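Prirnden trims marker sorting at Adis library

Staff at the Adis library makerspace have changed how felt markers are checked between bookings. Under the new routine, caps and barrels are laid out separately on the marbled tabletop and matched by colour before anything goes back into a tub.

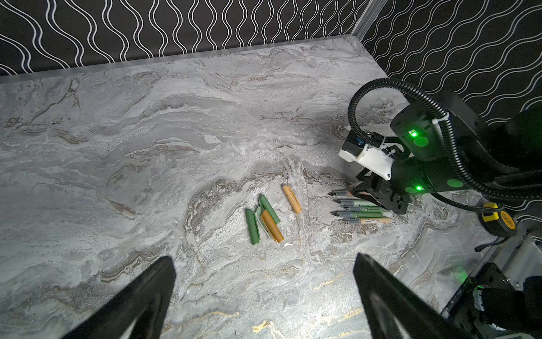

The stock list stands at 1376 markers, held in 64 tubs. Coordinator Khrystyna Kovalchuk said an audit in December found some 6 per cent had dried out, mostly from caps pushed on short of the click. Greens were the usual source of mix-ups – the dark and pale caps share a fitting but not an ink.

Caps with a cracked clip or a split rim are set aside. Replacements come from the supplier, Koivisto, in assorted colours.

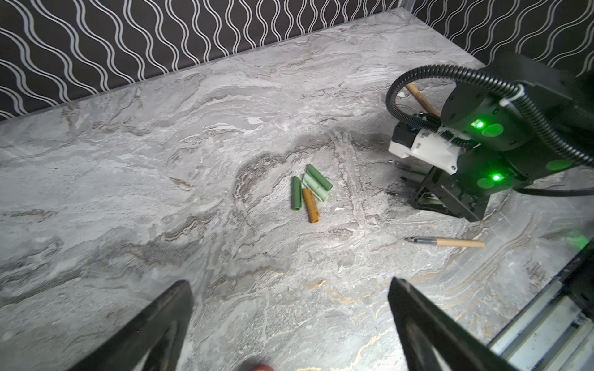
Booking changes

Tubs can be collected from 2 pm on Thursday. Borrowers are asked to return markers capped and stored flat.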